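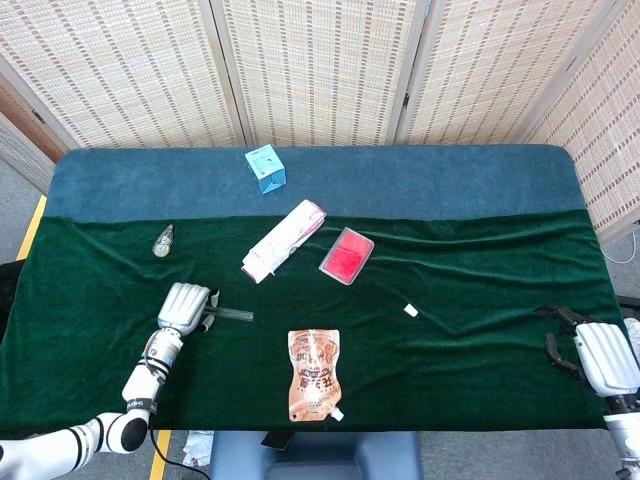 The Carnov peatland opened its gates to visitors on Thursday, and 39 of us turned up in the wrong shoes. Lamai Khunthong, who has spent years putting water back into a bog that earlier owners paid dearly to drain, looked at our feet and said nothing.

The walk covers 2 miles of boardwalk, with gaps. Her crew has blocked 33 ditches so far, mostly with peat dug a few yards away. Sphagnum moss is creeping in behind the dams. It does so at its own pace, and we were invited to admire it for quite a while.

Paavo Suominen asked how much carbon the place holds. A lot, said Khunthong - but the birch seedlings are drinking the profits, so they get pulled by hand. We pulled a few. They pulled back.

Lunch was soup at the Collia end, where the old drain still runs. That one gets blocked in April, if the digger doesn't sink again.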